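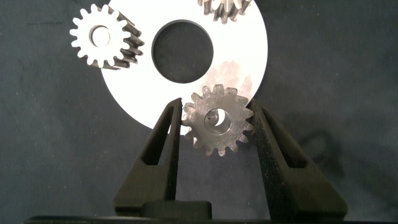
Notebook, gear assembly bench, September 20, 2022

Regrasp threshold, second pass. The question is still whether the wrist view alone can tell us a grasp is good enough to go on to insertion, or whether we keep paying for the trip to the overhead camera. The Gellent estimator fits a circle to the bore and another to the tooth tips and takes the offset between them as its confidence score. With the gear held nearly face-on between the slotted fingers, and the upper half of it over the white plate, the tooth tips at the top come out cleanly. Against the dark cloth the lower half is weaker. The fabric is grey-blue and the steel is dull, and the edge finder wants a lower gradient cutoff there than it does over the plate.

Changed today:
- split the cutoff in two, one value over plate and one over cloth, using the plate mask from Brurska
- bore fit now ignores anything darker than the cloth median, as shadow inside the bore was pulling the centre to the left
- exposure fixed at 422 for the whole run, auto exposure off

Ran 400 grasps with the old single cutoff and 400 with the split. Same gears, same start poses, same seed. Old version asked for a regrasp 26 times more than the split version did. I went through those by hand and most were fine grasps where the lower arc had dropped out. A few were real tilts that the split version let through, and I don't like that. Need to look at whether tilt should be its own test. When a gear is tipped enough to show its tooth flanks, the outline stops being a circle, so an ellipse fit might catch it for next to no extra time.

Problems:
Second plate gear sometimes gets picked up as the held one if it sits high in the view. Cropping to the area between the fingertips fixes it but the crop is hard coded to this finger set. Will break on the Stasadier fingers.

There's a pinkish smudge on the plate that shows up in the mask as a notch. Clean the plate before the next run and don't compare mask areas across the two.

Log is under szabo/run1425, raw wrist frames included. The February data used auto exposure, so leave it out of any plots with this.

Next: ellipse fit, then rerun both versions with the plate rotated. Ask for a lighter cloth to try as well.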